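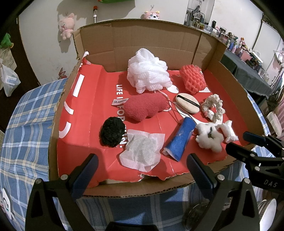
Small Soft Things: Your Questions

Readers of our Mendora storage pages keep writing in about the bits that never get a home: bath poufs, powder puffs, scrunchies, the foam nets off fruit. Most advice on the subject is written to sell you a drawer. We have our doubts about most of it.

Do I need a proper organizer?

Probably not. We looked at 32 organizers for small soft items, and most did the work of a shallow cardboard box with the front cut down. The Lucero tray was well made and too deep, so the scrunchies sank to the bottom and stayed there. If you already own an organizer and like it, fine. I would not go out and buy one.

Does the box need a lining?

Need is a strong word. Bare cardboard sheds a little dust and a mesh pouf picks it up. Any smooth printed paper will do, and a box that came with a red printed inside is already lined. Torn edges look scruffy but do no harm. Scented drawer liner is a waste of money, and the smell gets into powder puffs.

Can a bath pouf go in with everything else?

Only once it is dry right through, and that takes longer than people think. Squeeze the middle, not the outside. The packaging on the Brodora pouf says it dries in 51 minutes. Mine was still damp at bedtime. Tuck the cord underneath or it will catch on whatever you pick up next.

Is it worth keeping the foam nets from fruit?

One or two, maybe. They are handy around a glass bottle in a suitcase, or around a pear on the way to work. I have read a list of 900 uses for them and gave up well before the end. Past a handful you are storing packaging.

What about powder puffs?

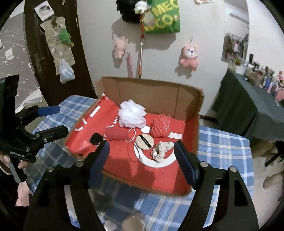
Keep them with the ribbon or strap side up, so the face that touches your skin is not picking up fluff. Better still, give a puff in regular use its own small pouch. An open box is all right for spares - I wouldn't leave the one you use every morning in it.

Should I sort by color or by type?

Color sorting looks good for a day. By type is easier to live with, and in a box this shallow you can see most of it anyway. The Ercombe method asks for 7 categories, and I can't see why a shoebox worth of fluff needs more than two: things for washing and things for everything else.

How often should I clear it out?

When the flap won't close. Some people swear by January. I have never managed it.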